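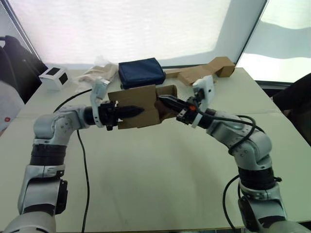

I started selling my old sewing patterns in January, mostly to get the back room cleared before winter. I had over 1000 of them, bought across 20 years from op shops, deceased estates and one very long garage sale in Dunleavy. I have kept the ones I will use. The rest are going out in the post.

Sorting took longer than the selling. I went by decade first and then by size, and that was a mistake, as most buyers search by garment. I did it all again with dresses in one lot, coats in another, and children's things in a third. Anything with pieces missing went to Rochelle Ferreira, who uses the tissue for her collages and doesn't mind which sleeve is gone.

Checking a pattern means unfolding every sheet and laying it against the list on the instruction page. Facings are the usual thing to go astray. If the pattern has been cut, I say so in the listing and give the size it was cut to. I also mention pencil marks and musty smells. A buyer in Gillitz sent one back over the smell, which was fair enough, and I refunded her the same afternoon.
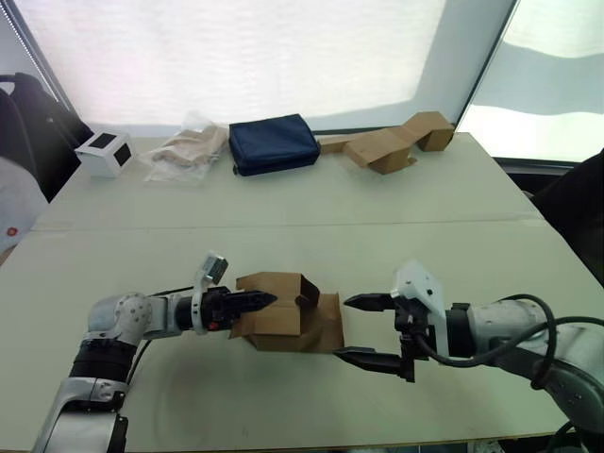
Postage is where the money goes. A single pattern travels in a stiffened envelope and costs me very little, but once someone orders 5 or more it tips over into parcel rates. I now put the combined price at the top of the page so people can work it out before they order. Parcels go from the Weltside post office, where the counter closes at 4.30 pm and there is nowhere to park after three.

The coats have sold best, in particular the swing coats from the fifties. Aprons hardly move at any price. I had expected the opposite.

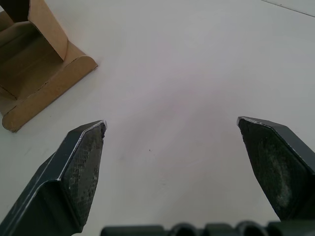
Clear tabletop, one mesh-textured grip.

There are still two drawers to list, nearly all children's sizes, and a bundle of knitting leaflets I haven't looked at properly. The leaflets will go up as one lot. If you are after a particular size in the children's patterns, leave a comment with the chest measurement in centimetres and I'll check the drawers before I list them.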